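Features > Work and Home > Laundry

6 min read

The folding table

Thomas Galli has folded other people's clothes for a living since he left catering. He works at Bianchini, a small laundry that takes in household washing by the bag, and he starts at six, before the counter opens. By the time I arrive he is on his second pot of coffee.

I had asked to talk to him about folding, which he found odd. "People ask about stains," he says. "They want to know about red wine and bicycle oil. I don't think anyone has come in to ask how I fold."

He learned most of it at his first laundry job, with a firm called Solutico that did hotel linen. Sheets and towels went through in bulk and there was one way to do each of them. Clothes came later. "A sheet has four corners and you know where they are. A T-shirt comes out of the dryer in any shape it likes. Half the job is finding out what you've got hold of."

That is the part he thinks most people rush. They pick a shirt up from the middle, shake it and start folding in the air. He puts it down first, looks for a shoulder seam and works from there. "If you find one shoulder you can find the other. Then you've got the top, and the rest hangs off it. If you start at the hem you're guessing."

He is particular about the surface. At home he folds on the bed like everyone else, he says, and the results are worse. A bed gives under your hands and the cloth moves with it. At work he wants something hard, flat and pale, at the height of his hip bone. Pale matters to him more than I expected. On a dark worktop he misses lint, loose threads and the odd black sock.

His colleague Mirko Barbieri joins us halfway through, mostly to disagree. Barbieri came to the laundry from a clothes shop and folds the way the shop taught him, with a plastic board down the back of each shirt. Galli doesn't use a board.

"It gives you the same width every time," Barbieri says. "You open a drawer and it looks right."

"It looks right in a shop," Galli says. "In a shop you've got forty of the same shirt. Here you've got one family, and the father takes an extra large and the youngest is four. What size is the board?"

Barbieri says he has two boards. They have clearly had this conversation before.

What they agree on is cotton. It should be folded soon after drying, while there is still some warmth in it, and smoothed with the flat of the hand from the centre outwards. Both of them press lightly. Galli says that if you lean on a crease you have ironed it in, and you will see it across your chest all day. Thick jersey is forgiving. Thin jersey slides about, and the sleeves have to be laid in one at a time and held.

They also agree that the first fold decides the rest. Galli brings one side in by a third, sleeve turned back along the body, then the other side, then halves it from the bottom and halves it again. He doesn't mind if the last fold is a bit soft. "It's going in a drawer. Somebody's going to pull it out on a dark morning with one hand."

I ask about the upright method, where shirts are folded into small packets and stood in a row. He does it if a customer asks. It suits shallow drawers, and it is useful for children because they can see everything. On open shelves he thinks it's a waste of effort, and the packets fall over once you take a few out.

Colours are kept apart at the table as well as in the machine, and this was the one point on which he became stern. Reds, he says, are the ones to watch. A new red shirt can still give off dye when it's damp, and if it is left lying on something white it can leave a mark. He once had to replace a set of pillowcases for a customer in Diria because of a red football shirt that had been in the pile for one evening. "I say evening. It was overnight. I went home."

Since then, reds are folded last, on their own, and they are dry or they wait. He wipes the table down before and after with a cloth and plain water. He has tried sprays and didn't like the smell they left on wool.

The bags are numbered, and the book on the counter was open at 1731 the morning I visited. Each bag gets a slip, and the clothes go back in heavy things first, then trousers, then shirts, with underwear and socks in a separate paper bag on top. Bag 516 is still remembered because it was all socks. Barbieri paired them, and it took him most of an afternoon.

Is it dull? Galli thinks about this for a while. Some of it is, he says. Fitted sheets are dull and also difficult. He has a way of tucking the corners into each other that he showed me three times and that I still can't do. But he likes a clear table with one thing on it. He likes it when the thing turns from a heap into a shape.

"My mother folded everything on the kitchen table in Urkska, after supper, with the radio on. We weren't allowed to put so much as a cup down until she'd finished. I thought it was strict. Now I'm the same – I've shouted at Mirko about cups."

"He has," Barbieri says.

For anyone folding at home, Galli's advice is short. Clear the whole surface. Do one kind of thing at a time, all the T-shirts and then all the towels. Lay each one down and open it out before you fold it, even if it looks half folded already, because a bad fold is slower to correct than a heap. And stop when you're tired, as the last ten always show it.

The counter bell went at eight and he got up to answer it.

14 comments | 52 shares 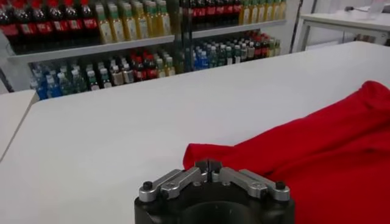 Red fabric on a white table.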